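How does a robot learn to clear a table?

Picking up rubbish is easy for you. You see a crisp packet, grab it and drop it in the bin. A robot has to work out three things first: where the packet is, where to put its fingers and how hard to pinch.

The team on the Moreo project at Kolaslow wanted to know how many examples a robot needs before it can do this job. An example is one full go at the task, stored as camera pictures together with the position of every joint in both arms. The robot copies the pattern it finds in the examples. This method is called imitation learning.

The team stored 3000 examples. They trained one copy of the program on all of them and a second copy on only 745. Each copy then had 30 tries with a messy table. Paper is a hard case, as it bends when pinched and never lies the same way twice.

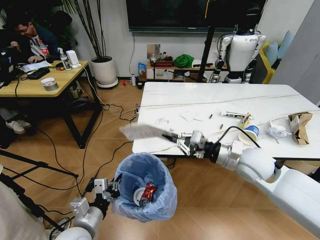 Both views are from the robot's own head camera.
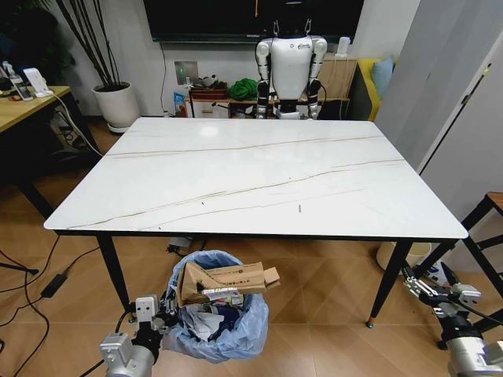 Fogh wrote in to ask why the robot could not just be given a list of rules, such as "if it is paper, pinch it in the middle". Rules like that were tried first, Fogh was told, but a crumpled sheet has no clear middle, so the rule often picked a bad spot.

Now the result. The copy trained on 745 examples failed 13 of its 30 tries. The copy trained on all 3000 failed four. More examples helped, but four times as many did not make the robot four times as good. Most of the failures left over were with thin, flat things - the fingers closed just above them and came up with nothing.

The next test uses a table the robot has never met, in a room at Gremier. If the program has learned about rubbish in general, it should still cope. If it has only learned one table, the score will drop.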